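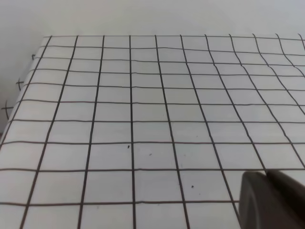
Reconciliação do extrato parou outra vez, lote 128, conta corrente da Bondport. O Stirau importa o ficheiro mas deixa 13 movimentos sem par. Abri a tabela de câmbios para conferir e não se percebe nada — uma grelha vazia riscada à mão, linhas meio tortas, lia-se melhor do que aquilo. Colunas desalinhadas, a data-valor cai no campo da comissão.

Segunda, 2.ª tentativa. Limpei a cache, mesmo erro.

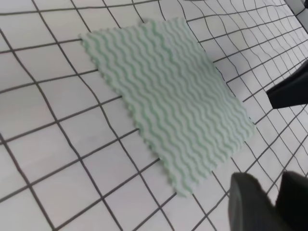 Comissões da Gostivgate entram a dobrar. Ao filtrar só por comissão, a linha duplicada fica a verde claro, tipo aquele pano verde-menta em cima da grelha, e nao dá para selecionar. Diferença de mais ou menos 100 euros no saldo. Fecho do mês bloqueado, preciso disto hoje pf. 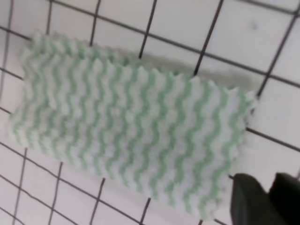
Feven Gashaw: o separador decimal do banco mudou em outubro. Muda o perfil de importação para vírgula, anula o lote e volta a importar. Não apagues linhas à mão.

Feito. Comissões ok, falta um movimento — deixo o ticket aberto.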